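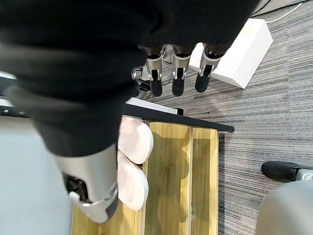
Closing-object work, also called the Sivmont ending, is a technique used in the last part of a course of individual psychotherapy. The client chooses an everyday object early in the treatment and leaves it in the consulting room until the final session. Objects are kept in one container that stays in the same place between appointments. A plain white rectangular box resting on the floor, like the one in the first picture, is enough for the purpose, and the original guidelines ask only that it be visible from both chairs. In the final session the client decides whether to take the object home, leave it behind or throw it away.

Origins

The technique was developed at the Sivmont clinic, where therapists had noticed that many clients missed their last appointment. The first version was a short written note, handed to the therapist at the start of treatment and read aloud at the end. Clients often forgot what they had written or were embarrassed by it. Objects replaced the notes within a year. The Stępień Institute later adopted the practice and produced the first training manual, a booklet of 23 pages that is still in use with small changes.

Procedure

The object is usually chosen in the third or fourth session. It should have little money value and should not be a gift from the therapist. Keys, stones, ticket stubs and buttons are common choices. Photographs are discouraged in the manual, though some therapists accept them.

The object is not discussed unless the client brings it up. The last 15 minutes of the final session are set aside for it — the manual is strict on this point — and the therapist does not suggest what should be done with it. Objects left behind are kept for two months and then discarded.

A variant known as the Rinana form is used with groups. Each member places an object on the same day, and a member who leaves early removes only his or her own. The Rinana form has no fixed closing period, and the group may talk about the objects at any time.

Theory

Writers on the technique have linked it to ideas about separation and mourning. In the psychodynamic reading, the object stands for the part of the client that stays with the therapist between sessions. Behavioral writers describe it more simply as a reminder that the treatment has an end date.

Research

The largest study followed almost 210 clients at the Sivmont clinic and found that attendance at the final session was higher among those who had left an object. Distress was measured with the Piltach scale before and after treatment, and no difference was found between the groups. The clients were not randomly assigned, and follow-up was short.

Criticism 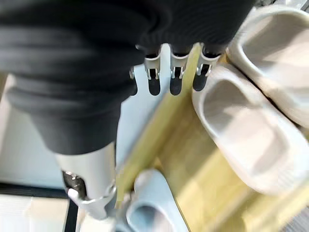

Munther Najjar has argued that the technique gives the ending too much weight, and that a client who wants to stop early may feel held in treatment by a button or a stone. He has also written that "the choice to leave something behind is rarely free when the therapist is watching." Supporters reply that clients may ask for their object back at any session, a rule added to the second edition of the manual. Its use in short treatments remains disputed.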